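Dranen School of Household Textiles
Table Linen I, Unit 2: Woven and Printed Checks in Folding
Handout for the session of Wed 21 August
Notes prepared by Oleksandra Polishchuk from the lectures of Oľga Bednárik

2.1 Scope

This unit covers the flattening, squaring and folding of small checked cloths on a round table. Plain cloths were treated in Unit 1. Large cloths, which need two people or a rail, are treated in Unit 4. Starching is not covered.

The terms selvage, hem, grain and bias are used as defined in Unit 1. Two further terms are needed.

Pane: the area enclosed by four neighboring lines of a check.
Pitch: the distance from the center of one line to the center of the next line parallel to it.

A windowpane check is a check of thin single lines on a plain ground, the lines being narrow in comparison with the pane. Gingham is not a windowpane check, as its stripes are as wide as the spaces between them.

2.2 The practice cloth

The practice cloth is the Keritz square, cut at 30 cm and hemmed with a 1 cm allowance on every side. The finished side is 28 cm. Pitch is 2 cm, so that a correctly cut cloth shows fourteen panes along each side. Cloths with a partial pane at the hem are off-cut and should be set aside for the exercise in 2.7.

Finished area: 28 x 28 = 784 square cm.
Diagonal: 39.6 cm.

Students who bring their own cloths should measure the finished side and the pitch before starting and write both at the top of the record sheet.

2.3 The work circle

A round table has no straight edge against which to square a cloth. On a rectangular table the near hem is commonly set parallel to the table edge by eye, and the error is small. On a round table the same habit gives a cloth that is turned by an amount depending on where the worker stands.

For this reason the work area is defined as a circle with a radius of 30 cm, drawn lightly in chalk or marked with thread around the center of the table. Its area is 2827 square cm. The practice cloth laid flat takes up 27.7 percent of it. With the cloth centered, each corner lies 10.2 cm inside the circle and the middle of each hem lies 16 cm inside it.

A single straight thread is laid through the center, pointing at the worker. It replaces the table edge as the reference line.

2.4 Starting states

Three starting states are recognized in the record sheet.

State A, flat: the whole outline is visible and no part of the cloth covers another part.
State B, folded over: one or more straight edges are formed by the cloth itself, and the layers can be followed.
State C, bunched: the cloth lies in irregular folds, and the outline cannot be followed all the way around.

State C is the usual state of a cloth taken from a basket or left after a meal. It is also the state in which the check gives the most help, for reasons given below.

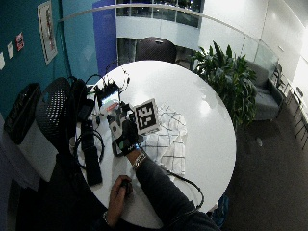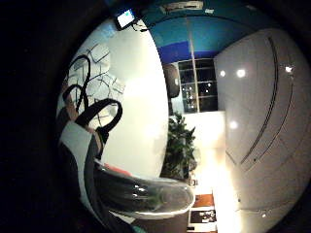
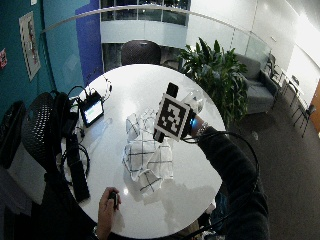

A check printed on or woven into a cloth serves as a coordinate grid that travels with the fabric. On a flat cloth the lines are straight and meet at right angles. On a bunched cloth each visible line bends wherever the fabric bends, and it stops wherever the fabric passes under itself. In the last view the white napkin near the middle of the round table is in State C: the thin dark lines still read as a loose windowpane, but they run through folds. The ground of the cloth and the table top are both white, and with a pairing of that kind the lines are the better guide to the fabric's direction. A plain white napkin on a white table offers only its shadows and its hem.

2.5 Reading a bunched cloth

The following observations are made before the cloth is touched.

(a) Line breaks. Where a line stops and another begins at a different angle, there is an overlap. The line that continues without interruption belongs to the upper layer.

(b) Pane shape. A pane seen as a square lies flat. A pane seen as a narrow rectangle is tilted about an axis parallel to its long sides. A pane seen as a diamond is either tilted about a diagonal or pulled on the bias. The two cases cannot be told apart from one viewpoint. Move to the side and look again.

(c) Line spacing. Lines that crowd together mark the flank of a fold, and spacing returns to the full pitch at the crest if the crest is broad enough.

(d) Corners. A corner is found where two hems meet. If no corner is visible, follow any line to the hem and then follow the hem. Following the hem first is slower when much of it is underneath.

Students should note that a check seen from straight overhead is foreshortened by the folds only, while a check seen from the side is foreshortened by the viewing angle as well. Readings under (b) and (c) should be taken from overhead where possible.

2.6 Procedure: State C to State A

1. Clear the work circle of everything except the cloth. Articles kept on the table go outside the circle.
2. Identify one corner. Hold it between thumb and forefinger.
3. Lift until the hem on one side of the corner hangs free.
4. Slide the other hand along that hem to the next corner. Do not let go of the first.
5. Lower the hem onto the far half of the circle, at right angles to the reference thread.
6. Draw the free part of the cloth toward you by its two remaining corners.
7. Compare the center line of the check with the thread. On the practice cloth this is the line between the seventh and eighth panes.
8. Correct by moving a whole side. Pulling at one corner stretches the cloth on the bias and produces diamond panes.
9. Smooth from the center outward, along the lines and never across the diagonal.

The cloth is accepted as flat when every line can be followed from hem to hem and no pane is visibly out of square.

2.7 Folds and the count of panes

Half fold. Fourteen panes divide into seven and seven. The crease falls on a printed line and can be checked along its full length.

Quarter fold. The second crease, if parallel to the first, falls at three and a half panes, in the middle of a pane. There is no line to follow, and the hem must be matched to the first crease. If the second crease is at right angles to the first, it again falls on a line. The perpendicular quarter is therefore the preferred form for the practice cloth.

Third fold. Fourteen is not divisible by three. Each panel measures 9.3 cm, or four and two-thirds panes. The Vasseur method avoids the difficulty by using panels of five, five and four panes, with the four-pane panel folded in first and covered by one of five. Both creases fall on lines. The inner panel stops one pane short of the opposite crease, and this gap must be kept even.

Diagonal fold. The crease passes through the corners of the panes. It lies on the true bias and will stretch. Place the crease with the flat of the hand and do not run a fingernail along it.

Exercise with off-cut cloths: determine which side carries the partial pane, and state which of the folds above can still be placed on a line.

2.8 Common faults

Turned cloth. The check is square in itself but is not parallel to the thread. Cause: the cloth was set by the rim of the table. Correct by rotating the whole cloth.

Skewed cloth. The hems are parallel to the thread but the panes are not square. Cause: uneven pull in step 6. Lift the near hem and lay it again.

Drifting crease. The crease starts on a line and leaves it. Measure the drift at the far hem and record it in millimeters. Some 2 mm is tolerated on the practice cloth and nothing more on the assessed one.

Print off grain. The printed lines do not follow the threads of the weave. The cloth can be folded to the print or to the grain, but not to both. Fold to the print for the table and to the grain for storage. Woven checks do not show this fault. The Prestby samples in the cupboard include both kinds, and they should be compared under the lens before the next session.

2.9 Record sheet

For each trial enter: cloth, finished side, pitch, starting state, first feature identified (corner, hem or line), number of corrections in step 8, fold, drift at far hem. Leave no column blank. If a corner could not be found before lifting, enter "lifted blind" in the first-feature column.

Record sheets from the June group are available for comparison. They use an older form on which States B and C were entered together, so their starting-state column should be disregarded.

Reading before Unit 3: the Unit 1 notes on bias stretch, and section 2.5 above.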